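Chapter 4
Writing Surfaces and Their Care

4.1 Scope

A small whiteboard used flat on a table behaves differently from a board fixed to a wall. Dust from the ink stays where it falls, the surface picks up glare from overhead lights, and the board can slide or turn under the hand. This chapter covers portable boards with a coated face and a protective border. Wall boards are treated in Chapter 5, and glass boards in Chapter 6.

The reader should already know the terms coating, substrate and ghosting from Section 2.3. Ghosting means the faint trace of writing that remains after dry erasing. It should be kept apart from staining, in which pigment has entered the coating and no longer responds to a dry wipe.
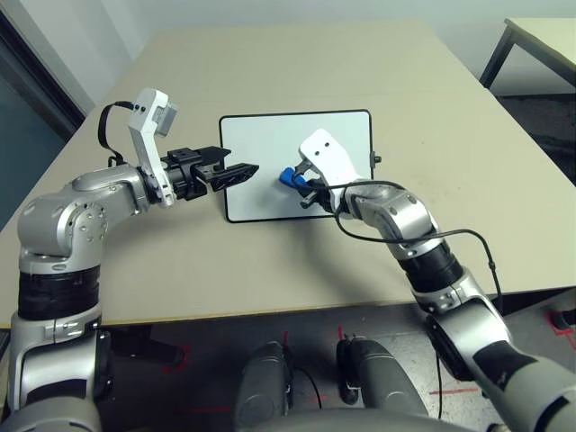
Wendelin Strebel

4.2 Position on the table

Place the board with its long edge parallel to the edge of the table. Both halves should be within reach without leaning. A board with a thin border and rounded corners lies close to the tabletop and has little grip of its own, so light pressure near one side is needed while the other side is wiped. A blank board may still show faint reflections. These are easily mistaken for residue, and the surface should be checked from a second angle before any cleaner is applied.

4.3 Dry erasing

Begin at one side and work toward the other in straight, overlapping strokes. Circular strokes spread loose pigment into areas that were clean. Keep the eraser flat - a tilted edge leaves narrow lines between passes. Small erasers need more passes and should be turned when the working face is loaded.

In the Okus wear series, each panel was wiped 981 times under constant load. Panels were inspected every 100 strokes, and the first visible ghosting was recorded at stroke 398. The full procedure is given in Section 4.6, with the results for the Dinano coating in Table 4.2.

4.4 Wet cleaning

Wet cleaning is used only when two dry passes have left a visible trace.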